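Teaching a robot to tidy a worktop, the man behind Skevedeck says, is mostly a matter of patience and a sore shoulder.

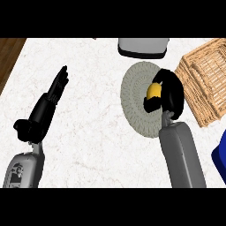 A Skevedeck session in simulation: the right hand grips something yellow over the round mat.

He steers both arms by remote control and has recorded 118 runs since October. "I kept nine," he says. "In the rest I drive like my uncle parks."
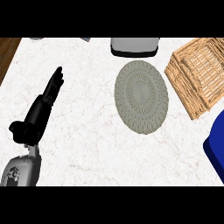 The idle hand is harder than the busy one. "It copies everything, my dithering included. I've taught it to hesitate beautifully."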